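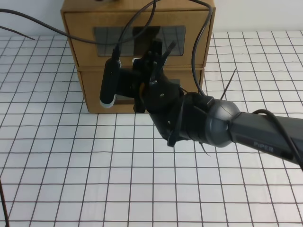

Inicio | Recetas | Datos | Cómo colaborar | Contacto

# Lirkero: recetario de masa madre en texto plano

¡Hola! Lirkero es mi colección de recetas de pan de masa madre, pasadas a limpio una por una desde libretas, recortes y servilletas (sí, hay una servilleta, y es la mejor focaccia del conjunto). Son 56 recetas en archivos de texto, con las cantidades en gramos y los tiempos por separado, para poder filtrarlas u ordenarlas sin pelearse con un PDF.

Empecé cuando vivía en Storkville y seguí al mudarme a Flesham, donde el agua es mucho más dura y mi masa madre tardó lo suyo en volver a ser ella misma. Por eso verás un campo `agua` en casi todas las fichas. Me pareció una manía mía hasta que repetí la hogaza de centeno con agua filtrada y me salió otra miga.

## Qué hay dentro

- `recetas/`: una ficha por pan
- `fermentos/`: 2 pautas de refresco, una para masa líquida y otra para masa dura
- `notas/`: apuntes sueltos, muy desordenados, aviso

Cada ficha lleva estos campos:

 nombre:
 harina_g:
 agua_g:
 masa_madre_g:
 sal_g:
 agua: (dura, blanda, filtrada)
 temperatura_cocina:
 notas:

La masa madre se cuenta aparte y NO está sumada en la harina ni en el agua. Si calculas la hidratación total, acuérdate de repartirla. A mí se me olvidó en la primera versión y publiqué una chapata que era prácticamente sopa, perdón a quien la intentara.

## Cómo usarlo

Descarga la carpeta y abre lo que quieras con cualquier editor. Para buscar panes de centeno:

 grep -ril "centeno" recetas/

Los archivos están en UTF-8. Si ves símbolos raros en la receta Þrastardóttir (pan oscuro, muy denso, riquísimo con mantequilla), es que tu editor va por otro lado.

## Lo que falta

Hay 6 fichas sin temperatura de cocina porque en su día no la apunté, y prefiero el hueco a inventármela. Casi todo está probado en invierno, así que en julio acorta la primera fermentación y vigila el cuenco, que se te desborda. Sin gluten no tengo nada, me encantaría, pero mis intentos han sido ladrillos.

## Licencia

Copia, cambia y hornea lo que quieras. Si mejoras una receta, mándame la ficha con los mismos campos y la añado encantada.

## Comentarios

**migajon:** La focaccia de la servilleta, dos veces en una semana. ¿El aceite va antes o después del reposo en bandeja?

**lirkero:** ¡Las dos! Un chorrito antes y otro justo al meterla al horno.

**harinaypaciencia:** Os paso una ficha de espelta en cuanto encuentre mi libreta. Lo de separar la masa madre me ha aclarado mucho.

Contacto: formulario de la web | © Lirkero | Volver arriba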